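Retail Packaging and Takeout – Week 4 handout
Paper carrier bags: parts, handles, packing order

Instructor: Omolara Effiong
Lab help: Kelechi Igwe (sign up on the sheet, not by email)

Left over from last week
Finish the fold diagrams. If yours is still missing the bottom gusset, redo it. Quiz moved, see end.

1. Parts of the bag
Mouth – the open top. Rim – the edge of the mouth, sometimes turned over, sometimes raw.
Face panels – front and back, the wide ones. Side panels – narrow, usually with a center crease so the bag folds flat.
Base – glued flaps. Weakest spot if anything leaks.
Handle patch – strip of paper glued inside the rim over the handle ends. Spreads the pull. No patch = handle tears out, seen it many times.

2. Paper weight
Grovbridge sample set has three sheets: 70, 90 and 104 gsm. Feel all three before you write anything down.
70 – small pastry bags, no handles
90 – light carriers, fine for bread and rolls
104 – what we want for anything with a jar or bottle
Thin white stock lets the print show through to the inside. Not a fault exactly but customers notice. Hold it up to the light and check.

3. Handles
Flat paper tape, twisted paper, cotton cord. Twisted paper is the usual for bakeries – cheap, takes color well, comes in the same ink range as the print. Should stand away from the mouth so a hand can get in. If both loops flop inward the packer has to move them every time, slow.
Pull test: load, lift by both handles, hold for a count of 40. Then one handle only. Write down where it goes first.

4. Print on a bakery bag
Look at three things – pattern, product drawings, lettering. Which panel is doing the selling? On a shelf the side panel is often what faces out, so a lot of shops put the pictures there. Lettering that runs up and down the panel reads badly from far off but leaves room for bigger drawings. Discuss w/ partner.
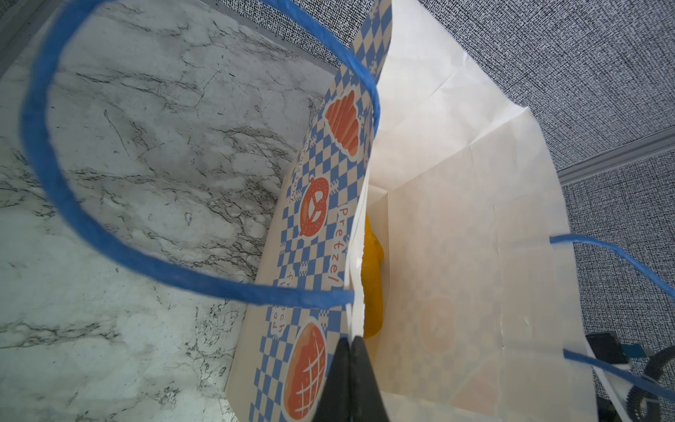
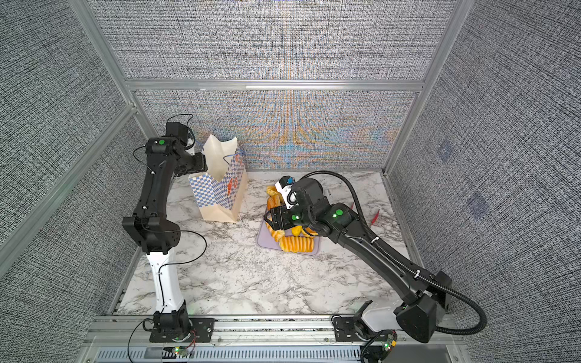
Fig. 4.1 and 4.2. Checkerboard bakery bag with blue handles.

Questions on 4.1: name the products drawn on the side panel. What does the orange-red do against the blue check? What can you make out through the paper on the inside wall?
On 4.2: look at the top edge where it's pinched. Where would you expect creases to stay after the bag is set down? Sketch it, two minutes.

5. Packing order
Open fully first. Hand down inside, push the base flat – people skip this and then wonder why it leans.
Heavy and square to the bottom. Soft stuff on top. Wrapped items seam side up.
Glossy wrap slides on smooth paper, so wedge it with somthing or use an inner sleeve.
Hold the rim by a face panel, not by the corner. Corners crumple.
Receipt goes in last, down the side, where the customer can see it.
Don't fold the rim over if there are handles.

6. Comparing suppliers
Colent – good handle patch, print a bit dull
Chettiar – best color, base glue patchy on the October batch
Stusau – plain stock only, have to stamp it youself
Fill in the blank table on the back. One row per bag, use your own pull test results and not your neighbors.

For next time
Bring one used carrier bag from any food shop, clean. Cut it open along the glued seam and lay it flat. Label every part from section 1.
Read the handle chapter, skip the bit on plastic.
Quiz on sections 1 to 3, first ten minutes of class. Pencil is fine.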